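Hiring Tableware for a Community Meal

Community groups may borrow trays, placemats and cutlery from the Brerimier Hall equipment library for meals held in the hall or at another approved venue. The library holds over 3,000 items. Applications for Saturday events close at noon on the preceding Wednesday.

Step 1. Confirm your numbers. The hall seats 90 guests at 10 tables. Groups using the Pavliuk Room are limited to 23.

Step 2. Complete the hire form at the Eten Street counter or through the Eteck booking portal. List each type of item separately and nominate one person to sign for the order.

Step 3. Collect your crates from the rear loading door. Check the contents against the packing slip before leaving - shortages reported later cannot be credited.

Step 4. Wash all items before use and lay out one complete setting as a guide for your helpers. 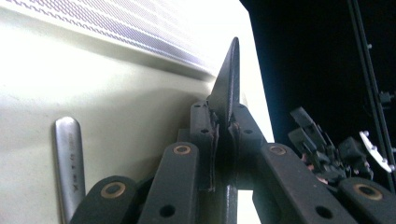
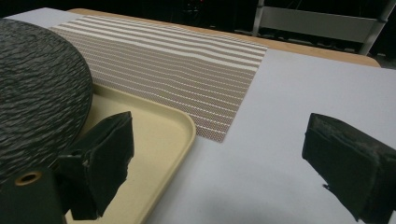
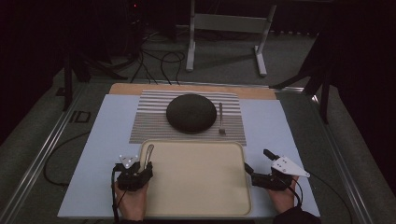

What happens if an item is lost or broken during our event?
The replacement cost is deducted from your bond, and the balance is returned to the nominated account. Please record the item on the return slip and wrap any broken pieces in newspaper.

Step 5. Return all items clean and dry, sorted by type, in the crates supplied. Cutlery should be packed with handles facing the same direction. Placemats are to be wiped down and stored flat - please do not fold or roll them.

Crates may be left at the loading door during counter hours only.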